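From: Ffion Prydderch
To: Hallengate hardware list
Date: February 25, 2018
Subject: Re: [hallengate-hw] Pulled processors, what to keep and how to store them

Fatemeh Salehi wrote:

> I have the last box of machines from the Tennant office on my bench
> and I'm down to the processors. Before I go any further, can we agree
> on how these get cleaned and put away? The last batch I opened had
> chips loose in a padded envelope, some with old paste still on the
> lid and one with paste down the side onto the green part. I don't
> mind doing the work, but I'd like to do it once.
>
> Also, do we still want the slow ones? I have 12 that I doubt anyone
> will ask for.

Keep the 12 for now. Put them in one tray and mark it "slow, untested" with the date. If they are still there when we do the shelves again they can go out with the scrap boards. The spreadsheet is at 3,224 lines and a lot of that is parts we never tested, so please don't give them a line each. One line for the tray is enough.

On cleaning, this is what I do. Other people may have a different order.

Wipe off the bulk of the old paste with a dry paper towel first. If you start with alcohol you end up spreading gray soup over the whole lid and onto the substrate. Once most of it is gone, use isopropyl on a lint-free cloth and work from the edges toward the middle. The corners take the longest. A cotton swab is fine for the edge of the lid, but check for fibers afterward.

Don't scrape. We had someone use a blade on a set from the Drovov machines and the lids were scratched badly enough that we couldn't read the markings on two of them. If the paste has gone hard, lay a damp cloth on it for a few minutes and try again.

Hold the chip by its edges. For the ones with pads underneath, fingerprints on the contacts are the usual trouble, and they come off with the same alcohol. For the ones with pins, look across the rows from two sides before you put the chip down. A bent pin is much easier to fix before it has been pushed into foam.

Let everything dry before it goes in a tray. I leave mine 30 minutes, lid up, on an antistatic mat.

Storage: clamshells if we have them, trays if we don't. I ordered 300 clamshells from Pristier and they are in the tall cabinet, second shelf. They fit the pad type. The pin type needs the deeper ones — we have a few left over and I'll order more when I see how many you turn up. No envelopes, padded or otherwise, and no pink bubble wrap around bare chips.

Labels go on the clamshell and never on the lid. Write the model as printed, the machine it came out of, and T or U for tested or untested. If you can't read the model, write "unread" and leave the rest blank.

One more thing. If you find a cooler stuck to a chip, twist it gently while it's warm from running and don't pull straight up. I'd like to keep the sockets on those boards too.

Ffion

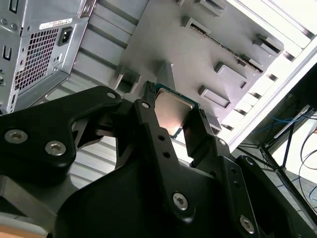

Fatemeh Salehi: Thanks, that covers most of it. I'll put the slow ones in a single tray. Two of the pin type have a bent corner pin, so I'm keeping those apart until I can borrow a magnifier. Do you want the deeper clamshells used on those as well, or only on the good ones?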